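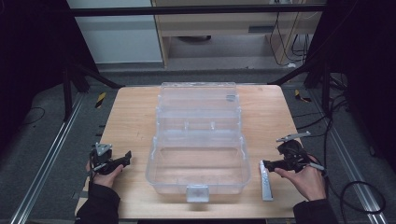 Javance

Le rachat de Lacson par Juvell doit être signé avant la fin de l'année. La directrice financière de Juvell nous a reçus au siège, dimanche 27 octobre, pendant que ses équipes terminaient encore les comptes.

Elle parle d'abord du prix. « Nous payons 237 millions d'euros, dont 99 en actions. En juillet, le vendeur demandait plus, et nous avons attendu. » Lacson emploie 891 personnes, réparties sur 2 sites, et vend des logiciels de paie aux entreprises moyennes.

Est-ce que des postes seront supprimés ? Elle réfléchit un moment. « Dans les services centraux, oui, il y aura des doublons. Je ne peux pas vous donner un chiffre aujourd'hui. Les développeurs restent tous. »

La marque Lacson sera conservée -- au moins pour les contrats en cours. L'activité de conseil, par contre, sera cédée à Brellton, qui était déjà son principal client. « Ce n'est pas notre métier, nous l'avons dit dès la première réunion », explique-t-elle.

Sur la dette, elle est plus prudente. Les banques ont donné leur accord de principe, mais le taux n'est pas encore fixé. « Je préfère en parler quand le contrat sera sur mon bureau. »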